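The Case for the Room With Everything in It

5 min read

Philomena Egan

I have worked in eleven offices, and my favorite by a mile is the one I'm in now, which an interior designer would probably walk into and walk straight back out of. There are cords on the floor. There's a shelving unit so full that adding a stapler takes planning. The desks don't match, the tables don't match the desks, and I love it so much I've started coming in early just to have it to myself at seven in the morning with a coffee!

I want to make an argument for rooms like this, the kind where people do several sorts of work at once and the furniture has to keep up.

My last employer, a company called Grastance, had the other kind. We moved into 2,526 square feet of pale carpet and hidden wiring, and every desk came from the same catalog page. There was a clean desk rule. At the end of the day you put your things in a locker (mine was number 63, on the bottom row, so I spent two years crouching) and in the morning you took them all out again. A half-finished job couldn't stay half-finished on a table overnight. You had to pack it up, and by the time you'd unpacked it you had forgotten which pile was which. I can't tell you how many small ideas I lost on the way to that locker.

Compare that with a room where the work stays out. You come back from lunch and your stuff is still sitting there, in the order you left it, practically asking you to pick it up. Somebody walks by and says, oh, is that the thing that kept jamming? And now you're talking. At Grastance people walked by a bare white desk and said nothing, because what would you say to a bare white desk?
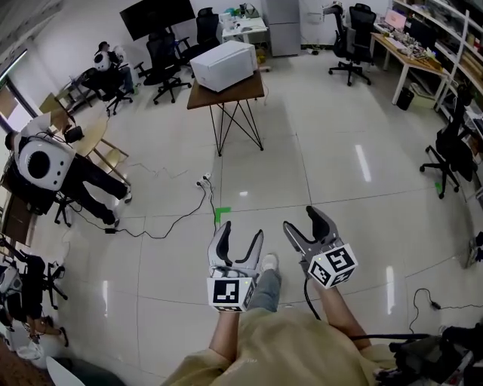 My second point is about floors, and I know I'm going to lose some of you. Give me hard, shiny tile every time. Carpet looks friendlier, I admit, but office chairs hate it, and a dropped screw goes into carpet and joins its ancestors. On tile you hear it land. You can roll a chair from one side of the room to the other with one good push. You can stick a bit of colored tape down to mark where something goes, peel it up next month, and put it somewhere better. Tape on a floor is the cheapest floor plan in the world and I wish architects would use more of it.

Chairs should roll and there should be more of them than you think. A spare chair is an invitation. Put a few together near a big screen and people will sit down and look at something together without anyone booking anything. My friend Dodetti, who manages a print shop, fought me on this for a whole dinner. She says spare chairs fill up with coats. Sure, in January! The rest of the year they fill up with people.

And please, buy mismatched tables. A big long desk for spreading out, a little one for the person who likes to be by the window, a plain wooden top on metal legs for whatever arrived this morning. When all the tables are the same, people get fussy about whose is whose. When they're all different, you go to the one that suits the job.

Now, cords. I get letters about cords. A reader named Amissah wrote to say that a power strip in the middle of a floor is a broken ankle with a switch on it, and I have thought about that sentence often. He's right that you shouldn't run one across a doorway, and a cord cover costs very little. But I've also worked in a place where every outlet was along the wall, and so all of us were along the wall too, facing it, like kids in trouble. If the work is in the middle of the room, the power needs to get there somehow.

Do I want a slob's paradise? No! Trash bins under the desks, please, and empty them. Shelves that go up high, so the floor stays mostly for walking. One evening a month where everybody picks up what's theirs. We do ours with pizza, and last June we pulled 153 dead pens out of one drawer.

If you're picking out an office this year, visit at three in the afternoon, when people are in the thick of it, and look at what's lying around. Then ask whoever's showing you the place what happens to it at night.

153 shares
4 comments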